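Speaker notes: Keeping Cool in Bed Without Running the AC All Night
Drandeneck Community Library, May 2026

Okay, slow down at the start. I always rush the hello. Ask who slept badly last week and wait for the hands.

Tell the Pálfi Street story first. My old apartment, top floor, west side, and by ten at night the bedroom was 88 degrees. I tried the frozen water bottle, the wet sheet (please don't), the fan in the window. What finally let me sleep was a tile mat laid right on top of the mattress. I'd never heard of such a thing until a neighbor's aunt lent me hers!

Then explain the idea in plain words. A soft mattress wraps around you and holds your heat. A mat of small, hard tiles doesn't wrap around anything, so there's air moving in the gaps and your back stays a lot less sticky. Mine is a Prandalum and it took me 2 nights to get used to. The first night I hated it — say that, people like hearing it.

Pause here and let them look at the rows and the color, tan going into honey brown, and how much of the bed it covers.
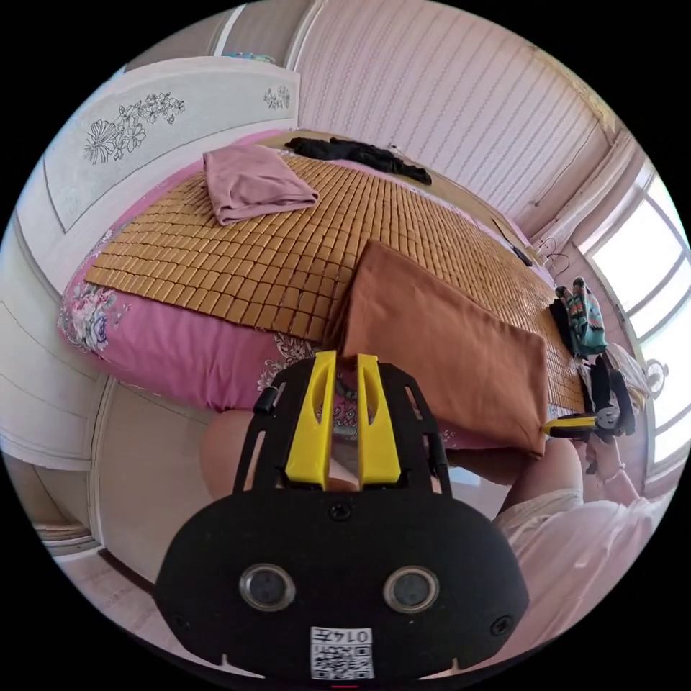

It pinches, though, doesn't it, came the objection when I gave this talk in October, and a mat that grabs your arm hair at three in the morning is worse than being hot. Fair point! Someone will bring it up again, so get in first. A thin cotton sheet over the top fixes most of it. Long sleeves help too. And if a cord has gone slack between tiles, tighten it before you sleep on it.

Cleaning. Damp cloth, along the rows, then across. No soaking. Stand it up by an open window for nearly 2 hours before it goes back on the bed. Storage is rolled, tiles facing out, never folded.

Price: mine was 193 dollars, which got a gasp last time, so give them a second. Cheaper ones are out there — check the edging before you pay.

Skip the pillow section if we're past the half hour. Leave 10 minutes for questions, and remind them the handout is on the table by the door.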